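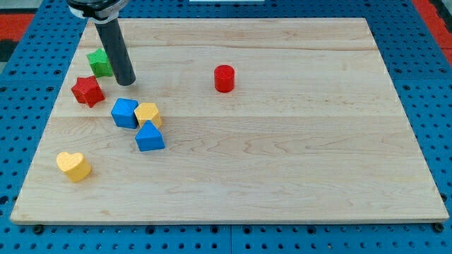 Blocks on the maple board, arm at the green one

How many block layouts before I train?
I'm gathering push examples by joystick and loving it! I've got 807 so far, but the red cylinder is nearly always off by itself. Keep going or start training?
Fleltard

Train now! Then record more wherever it struggles. Shuffle the blocks every 5 pushes too, and give that cylinder some neighbours.
Tehrani

More is better. I did mine in 4 evenings, great fun.
Vavis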